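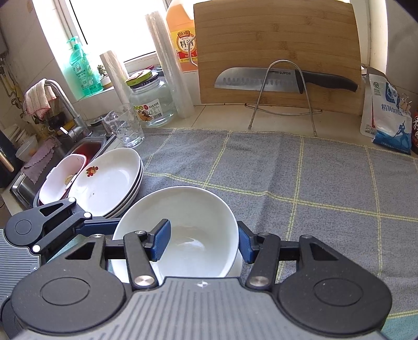 Hand-held grippers at work on a white bowl beside the sink.

Students from Mernside robotics club are through to the regional final in Gredness this August, after scoring 433 points in the kitchen chores heat.

The club's entry is all about dishes. Members work a pair of hand-held grippers through everyday jobs - picking up a bowl, moving a plate - and use the recordings to teach a robot arm to do the same on its own.

Second place went to Matheson with 388. Plokov third.

Team captain Na-rae Joo said bowls had given them the most trouble. "Plates we had sorted by Easter. Bowls slide, they tip, you need one pad inside the rim and one outside or you loose it. We must have done that move every night for weeks."

Her team mates are Woo-jin Cho, who looks after the software, and Kevin Mosquera, who built the jaws and changed the pads 3 times before the heat.

Club leader Young-sook Nam said she was "over the moon" with the score. "They practised in a real kitchen, with real clutter. It showed on the day."

Rules for the final are a bit tougher. Teams get 2 runs each, best one counts, and the judges choose the dishes on the morning. Anything dropped is a zero for that run.

Jae-hoon Shin is taking names for the coach to Gredness. Places are limited so get in touch wiht him soon. Parents welcome, younger brothers and sisters too.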